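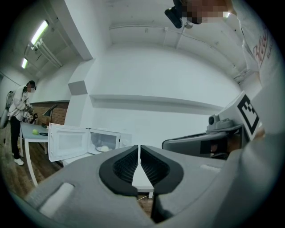 Rukhsana Ansari says she has been reheating buns in a microwave for years and has never had one come out the way the recipe promises. I believe her. Most of the advice that reaches us at Prisdale is copied from other advice, so treat what follows with the same suspicion you'd give anything else you read about microwaves.

Reheating buns: your questions

Do I really need a damp paper towel?
For a plain steamed bun, yes. It's the one tip that has held up for me. Wring it out first, or the bottom goes gluey.

How long for one bun?
Packages like to say a minute. That's too long for a small bun in most ovens. Start with 20 seconds, feel it, then go in steps of 10. If you overshoot there's no fixing it. The bun turns hard as it cools.

What about a microwave with a dial and no buttons?
Fine, but don't trust the marks at the short end. Turn the dial well past the time you want and then back. I still use a clock.

Does the bun have to sit in the middle of the turntable?
People argue about this. On the glass plate in our Dekum kitchen I couldn't tell the difference with a single bun. With several, I put them toward the outside and leave the center open.

Is full power all right?
Half power is kinder to anything with a filling. The filling gets much hotter than the dough, so break one open before you hand it to a child.

Can I raise raw dough in there?
You can use the microwave as a closed cupboard, switched off, with a mug of hot water beside the dough. Running it on low to "speed things up" gave me a cooked crust and a raw center.

Can I run the microwave off a power strip?
I wouldn't. A microwave rated at 1,000 watts of cooking power draws more than that from the wall, and plenty of strips aren't meant for it. Plug it straight into a wall outlet and keep the strip for lamps and chargers.

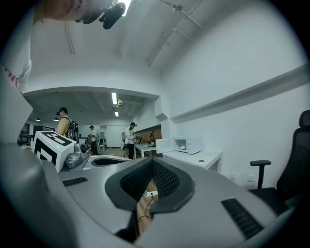 Are the covers sold for this worth buying?
The Detora lid I tried did what an upside-down bowl does. Leave a gap for steam either way.

Can I reheat the same bun twice?
Please don't. Warm what you'll eat and leave the rest in the fridge.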